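4. Colocación y carga del organizador de cajones

Antes de guardar piezas, sitúe el organizador sobre una mesa lisa y estable, con los cajones transparentes hacia usted.

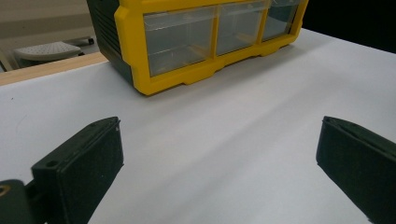 4.1 Colocación

1. Retire el embalaje y deséchelo.
2. Apoye el organizador sobre sus patas. No lo use tumbado ni de canto.
3. Deje libre el espacio delante de los cajones. Cada uno debe poder salir entero.
4. Abra y cierre los cajones uno a uno. Si alguno roza, sáquelo y vuelva a introducirlo recto.

Nota: los arañazos leves en los frontales no afectan al uso.

4.2 Carga

1. Reparta primero las piezas pesadas - tornillos, tuercas, arandelas - entre todos los cajones.
2. Guarde un solo tipo de pieza por cajón.
3. Pegue la etiqueta en la esquina inferior del frontal, de modo que el contenido siga a la vista.
4. Anote la referencia en la hoja de inventario (véase la sección 9).

Precaución: no abra todos los cajones cargados a la vez. El organizador puede volcar.

4.3 Limpieza

Use un paño húmedo y jabón neutro. No aplique alcohol ni disolventes sobre el plástico transparente - lo vuelve opaco. Seque los cajones antes de montarlos.

Los cajones de recambio se piden al almacén de Curico con la referencia 398.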